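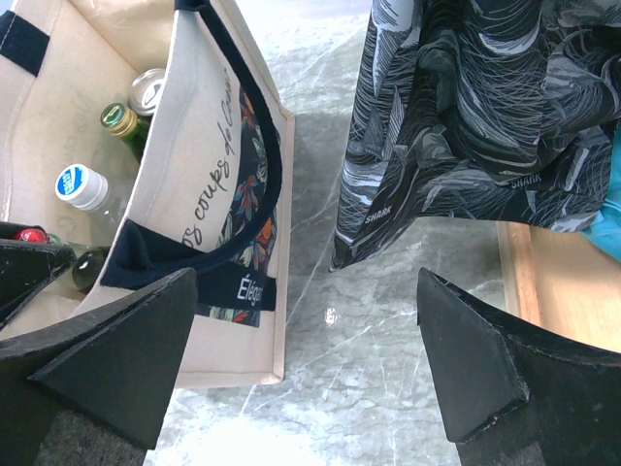 Sumathi Unnithan maintains that bottles stand up better in a cloth bag than in a box, and that anyone who packs them tightly enough can forget about padding. I doubt it. Her case rests on one shop, Kurup, and a supplier's leaflet promising that a tote "keeps its shape for 2,000 trips". Tested how, and with what inside?

Week 4: Carrying bottles

Points to argue over:

Fabric sides give way. Bottles lean on each other, whatever the leaflet says.

Handles sewn near the rim put the strain on the seams. Check the stitching before loading.

Stone-patterned worktops look tough. Set the bag down gently anyway.

Reading: Bhat, pp. 70 to 85. Treat his breakage table with suspicion; he never says who did the packing.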